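Programs > Student Projects > Karlow Fund > Progress Reports

Shelf Helpers, Stollildale Robotics Club
Progress report to the Karlow Fund
September 6, 2020
Prepared by Asmaa Ouazzani, club lead

Dear friends at the Karlow Fund,

I promised Bongani Motaung that I would keep this one shorter than the last, and I am already one sentence into breaking that promise, so please bear with me. There is a good deal to tell you and most of it is happy.

When we wrote our application the students wanted to build a pair of arms that could tidy a pantry shelf together, handing things across when one arm couldn't reach. Both arms are now up and running on the same bench, one at each side, with the shelving unit standing at the back. It took us most of July to get there. The first mounting position was too far out, and the left arm could touch the near corner of the shelf but had no hope of getting behind anything. We moved both mounts, re-ran the cables, and then had to measure everything all over again (the students were very patient about this, more patient than I was!).

We have 20 students on the roll, split into small teams. The younger ones drive the arms by hand with the leader controls and record each attempt, and the older ones sort through the recordings afterward and throw out the ones where somebody sneezed or changed their mind halfway. Our target for the year was 500 good recordings of picking up and placing a single item. We are behind on that, and I would sooner say so plainly. The sorting takes longer than the driving, and we had not planned for it.

On the spending side, the new gripper fingers from Firkent came in under what we had set aside. We would like your permission to put the difference toward spare cables. The arms swing wide when they reach for the top board, and the cables take the worst of it. Bongani has asked the teams to check every loop before power goes on, and he has written up a page for the wall, which the students have already improved with drawings.

The part I most enjoy telling people about is the items themselves. We started out with plain blocks, which were easy and a little dull, and the students asked if they could move on to real kitchen things. So now we have small jars with lids, a soda can, a plastic container, and so on, a different mix depending on who sets up. Jars have turned into quite a subject of debate. Put the fingers too low and the jar tips, too high and they slide off the lid, and every team has a theory. One team wrote nine pages on it, with graphs, for a task sheet that asked for a paragraph.

Handing an item from one arm to the other is still hard for us. We have managed it slowly with a block, and we have not yet managed it with a jar in a way I would want to show visitors. The Annamalai group kindly shared their notes on timing the two grippers, and our older students are working through those now. I would rather leave the handover in the plan and give it six more weeks than swap it out for something easier, and I hope you will agree.

Before the next report we mean to finish the single-item recordings, settle the jar question as best we can, and hold an open afternoon for families, to which you are all most warmly invited.
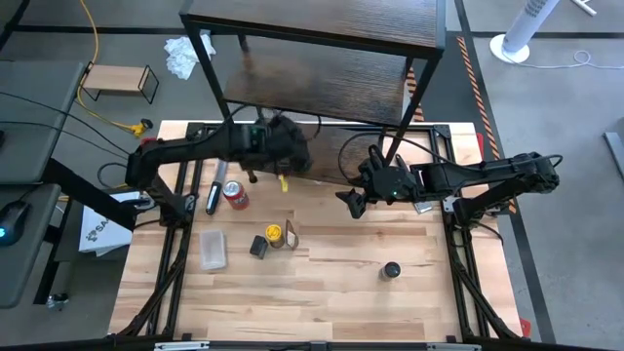
The date for the open afternoon depends on when we can have the larger room, and Bongani will write to you as soon as that is settled. Thank you again for your kindness and for reading all the way down.

With warm regards,
Asmaa Ouazzani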